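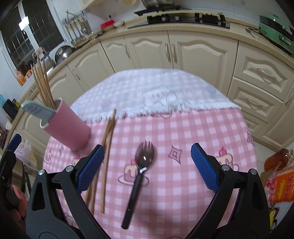
Trygve Isaksson asks under my last post why we still pay people to go into kitchens with hand-held grippers, when one good demonstration per object should be enough by now. It is a fair question and the answer doesn't fit in one post, so I make a thread.

1/ Short version: one good demonstration teaches the arm one way to approach. Our problem at Skarkside was never the grasp itself. It was the five centimeters before the grasp, where the policy has to decide on which side of the handle each jaw goes.

2/ For flat cutlery on cloth this is harder than it sounds. A spork lies low, the handle is thin, and if the jaw comes down a little too early it pushes the cloth and the cloth carries the spork with it. Then everything the model believed one moment ago is wrong.

3/ So we changed what we ask from the people who collect. Before, the instruction was "pick up the object naturally." Now the instruction is "arrive with the jaws wide open, stop, then continue." We call this the open pause. The name is from Merle Dunstan and I could not find a better one.

4/ The pause is short. In the first version people held it too long and the policy learned to wait. It hung over the table like a person who forgot why he came into the room. We had to throw away most of that week.

5/ Now the comparison. Same network, same training time, same number of demonstrations in both sets: 1853 natural ones, 1853 with the open pause. Collected in 14 homes, and no home is used in both training and test.

6/ We tested on 700 trials per set, on the real arm, with cutlery and chopsticks on tables it has not seen. With natural demonstrations the most common failure was touching the cloth before the object. With the open pause this failure became rare, and the most common one is now a slip during lifting. I consider a slip a better failure – it can be seen and tried again.

7/ The full table with the numbers per object goes in the report, and I prefer not to put half of it here. Last time I posted one column and it was quoted for months without the other column.

8/ Trygve again, in the replies: he wants to know if the pause only helps because it makes the demonstrations slower, so there are more samples near the object. Yes, we worried about this too. Warrick Pearce made a control set where he took the natural demonstrations and repeated the samples near the object until the amount was equal. It helped a little. It did not close the gap.

9/ My own explanation, which I can't prove yet: when the person stops, the wrist camera has a steady view with the object between both jaws. The next movement depends on that view and on almost nothing else. In the natural ones, the closing starts while the hand is still traveling, and the network must separate two things at once.

10/ Patterned tablecloths. I was asked about them two times in October and I gave a bad answer, so here is a better one. Checks and printed pictures did hurt the old policy. They hurt the new one also, but less. Plain cloth is still easiest. If you only test on plain cloth please say it in your paper.

11/ What doesn't work: chopsticks lying as a pair. Pausing over them is fine, but then the jaws close on one or on both, depending on luck. We did not tell the collectors which one we want, so the data contains both answers. This is our mistake and not the mistake of the method.

12/ Anong Chuensuk is writing new instructions for pairs, and the group in Catthorpe will collect with them first. I will post when there is something to show – also if the result is bad.

13/ For people who want to try it with their own grippers: 4 of our collectors needed a second training session before their pauses looked the same. Plan time for this. A written instruction was not sufficient, we had to stand next to them and do it together.

14/ Shayne Gilchrist asks if the instruction sheet can be shared. Yes, I only have to remove the names of the homes. Please write me a message and I send it to you this week.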